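Ok, a few of you asked what our house rules are for letting an arm handle plants at Jellura. Short thread, we're still arguing over half of these.

Rule 1: set the grip force limit before you mount anything. We start at 18 percent and only go up with a second person watching.

Rule 2: one stem per grasp. If there's a second one close by, plan the path around it first, even if it looks like it'll stay out of the way!

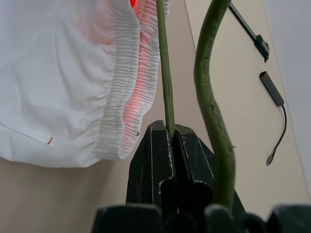
Rule 3: after 2,000 closes the fingers come off and get checked for rough edges (run a cotton swab along them, if it snags, file it down).

Rule 4: stop button within arm's reach of whoever is running it. Skitska wanted it on the wall. Nope.

Rule 5: write down every dropped or bent stem, even the embarrassing ones. I have a lot of embarrassing ones.

Next version of the sheet is due in May, so send me your rules too, I will absolutely steal the good ones.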